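Marikar (software)

Marikar is a software package for preparing, checking and replaying recordings made with hand-held grippers, and for turning these recordings into motions that a robot arm can carry out. It was written at Cellix, a small software firm in Noscombe, and its first public version was released on Monday, March 28, 2022. The package runs from the command line and also has a viewer with a timeline.

Recordings for Marikar are mostly of household tasks such as clearing a table, folding cloth, or picking up and sorting rubbish. 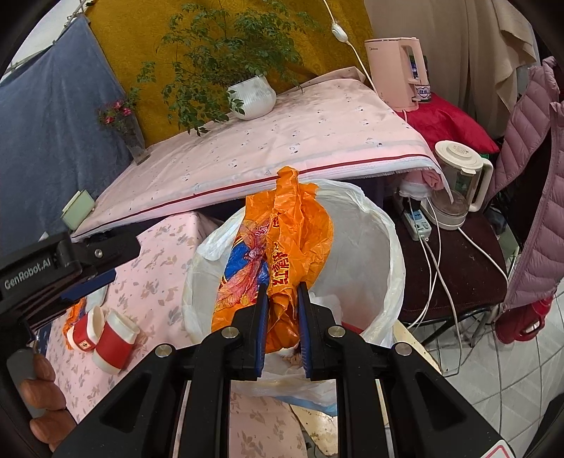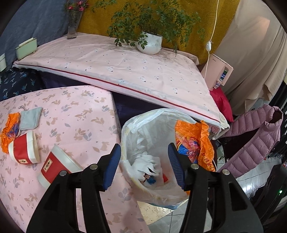 Hand-held grippers with blue jaw pads at a waste bin with a white plastic liner.

The name is used for the whole package and also, a little confusingly, for its central program, which reads a recording and writes the cleaned result. The other programs are the viewer, the planner Surnasia, and a set of small tools for changing file formats. In the manual the central program is called "the core", and this article does the same.

Contents
Overview
Pose estimation
Jaw opening and contact
Segmentation
Surnasia planner
Replay and control
File layout
Version history
Limits
See also

Overview

A recording begins as video from one or two gripper tools, together with readings from the motion sensor in each tool. The core works on this material in four passes. It first brings the clocks of the tools into agreement. It then estimates where each tool was in the room, reads how far the jaws were open, and cuts the whole recording into shorter parts that are called episodes.

Each pass writes its own result and never changes the input. A user can therefore repeat one pass with other settings and keep the rest. This design was taken from an older in-house tool at Cellix, where all the passes were inside one long program and a mistake in the last pass meant that the work had to be started again.

Clock agreement is found from motion. When two tools are used together, the operator is asked to knock them gently against each other at the start, and the core searches for this knock in both sensor signals. If no knock is found, the core compares the turning motion of each video with its own sensor and uses the time stamps of the files to join the two. The second method is less exact, and the result is marked with a warning.

Pose estimation

The position of a tool is estimated from its own camera and motion sensor. The core follows small image points from one video frame to the next, joins them with the sensor readings, and builds a sparse map of the room at the same time. When two tools were used in the same room, both are placed in one shared map.

The jaws of the tool are always in the view of its camera, and they move with it. Points on the jaws would tell the program that nothing is moving at all, so the core hides this area with a mask before it looks for points. A mask is kept for each type of tool. It has to cover the jaws in every state from closed to fully open, and for wide tools it can remove a large part of the lower image. The second tool, and the hand that holds it, are also masked when they come into view, but here the mask has to be computed again for every frame.

Printed cloth, curtains and floor tiles are common in homes. A cloth with a repeated print gives many good points, but these points look like each other, and early versions of the core often jumped by one step of the pattern. From version 0.4 a point is accepted only when the sensor agrees with the jump in direction. Soft things bring another difficulty - they move when they are touched. A tablecloth that is pulled by a few centimetres will pull the map with it unless its points are taken out again, and this is done by a test of which points still agree with the fixed parts of the room.

Jaw opening and contact

The distance between the jaws is read from the image. The core looks for the coloured pads on the inner sides of the jaws and fits a line to the edge of each one. The two lines are changed to a distance with a table that is measured once for each tool. Strongly coloured pads make this step easy in most rooms, and less easy when the object in the jaws has nearly the same colour.

Contact is not measured directly. It is guessed from two signs: the jaws stop closing although the handle is still being pressed, and the area between the pads begins to move together with the tool. For hard objects the two signs come almost in the same moment. Thin and crumpled objects, such as bags and wrappers, can be pressed almost flat, and the first sign is then of little use. The manual advises to give more weight to the second sign for such material, by means of the setting "soft_contact".

Segmentation

An episode is a part of a recording in which one thing is taken, moved and let go. The core proposes the cuts from the jaw opening and the speed of the tool. A person can then correct them in the viewer by moving the marks on the timeline.

Some tasks do not fit well to this scheme. If one tool holds a bin liner open and the other tool takes something out of it, the first tool may stay closed for a long time, and its own signal shows no useful cut. Marikar handles this case with linked episodes. The tool with more changes in jaw opening becomes the leading tool, and the cuts of the other tool follow it.

Episodes can carry a short text label. No fixed list of labels is forced on the user, and a spelling check compares a new label with those already used in the same project. Labels which are almost equal are shown next to each other in the viewer, for example "pick up bag" and "pickup bag".

Surnasia planner

Surnasia is the part of the package that changes the path of a tool into the path of an arm. A person can move a hand-held tool in ways that an arm on a fixed base can not follow, for instance by stepping around a table. Surnasia tests for each episode if there is a place for the base from which the full path can be reached.

The search uses a grid of base places around the middle of the path. At each place the planner solves the joint angles for the first position and continues along the path. It gives up when a joint limit is met or when two links of the arm come too close. By default 50 base places are tried. If all fail, the episode is kept but marked as "not reachable", and the viewer colours the part of the path where most of the tries ended.

Small corrections are allowed. The user gives a tolerance for position and for angle, and the planner may leave the recorded path inside this tolerance when it helps to stay away from a limit. Close to a contact the tolerance is made smaller automatically. For two arms the planner keeps the distance between the two jaws as it was recorded and moves both paths together.

Surnasia knows nothing of the furniture unless a simple model of it is supplied. Tables, chairs and beds can be given as boxes. Hanging cloth and cables have no good form in this model and are usually left out.

Replay and control

The replay program sends a planned path to an arm controller. It can run at full recorded speed or slower, and most users begin with a slow replay without objects. The program sends joint targets at a fixed rate and watches the difference between the target and the measured position. If the difference grows over a limit, the replay stops and the arm holds its place.

The jaw of the robot is controlled separately from the arm. When contact is expected, the program changes from position control to a limited force, so that a wrong estimate of the thickness does not crush the object or drop it. The force is set by the user, as the recording itself contains no value for it.

A replay is open loop with respect to the room, meaning that the arm follows the old path even if the object now lies in another place. It is meant as a check of the data. Training of a policy that reacts to camera images is done outside the package, and Marikar only exports the episodes for it.

File layout

A project is a folder with one subfolder for each recording. Inside it, the raw files, the map, the jaw signal and the episode list are kept apart. The episode list is a plain text table and can be edited by hand. Times are stored as whole microseconds from the start of the leading tool, after early users had trouble with rounding.

The example project that comes with the package contains 17 recordings, cut into 1034 episodes. A complete run over the example project takes 45 minutes on the reference computer named in the manual, with most of this time spent on the map.

Version history

0.1 - First public version. One tool only.
0.2 - Shared map for two tools. Knock detection.
0.3 - Viewer with timeline. The episode list changed to plain text.
0.4 - Direction test for repeated patterns. Masks for the second tool.
0.5 - Surnasia included in the package; before this it was a separate download. Released in November.
0.6 - Linked episodes, label check, "soft_contact" setting.

Projects made with 0.1 and 0.2 must be converted before they can be opened in later versions. The conversion tool keeps the old episode numbers.

Limits

The core needs a room with enough light and some visible detail. Blank walls seen from near give poor maps, and so does the inside of a cupboard or a deep bin, where the camera loses sight of the room for a moment. Short gaps are filled from the motion sensor, and longer gaps split the recording in two.

Mirrors and glass are not treated specially. Transparent objects in the jaws also disturb the second contact sign, since the moving area between the pads is partly the background.

See also

Visual odometry
Inverse kinematics
Learning from demonstration
Time synchronisation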